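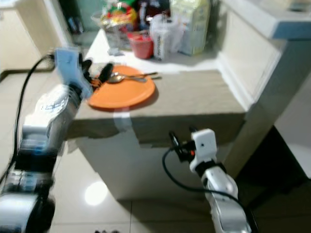 Slide 4: Clearing a place at the table

Speaker: Elmarie Mathebula. Allow three minutes.

The question put to this session is whether a machine can yet be trusted with ordinary household chores. I propose to answer it with one plate and the cutlery lying on it.

Draw attention to the two utensils. Their handles extend past the rim of the plate. A person lifting that plate would steady them with a thumb, without thinking. A two-fingered gripper has no thumb to spare, so the motion must be planned around them.

Note also the cloth, which can shift under a light pull, and the packaged goods crowded at the back of the table. Most kitchens look like this at suppertime.

(Pause. Invite a show of hands: who would hand over their good china?)

Slide 5: What we ask of a trial

The Trundix household program logged 1,095 attempts at table tasks, across 22 task types. Refilwe Modise will present the results by task after the break. Please hold questions on failure rates until then.

For today, our position is as follows. Single, well-practised actions are within reach. A whole chore, from table to sink to cupboard, still requires supervision. We do not recommend unsupervised use in homes at this stage.

Slide 6: Shop floor

Hand over to Dumisani Potgieter for the Vestby packing line. Check that his microphone is on.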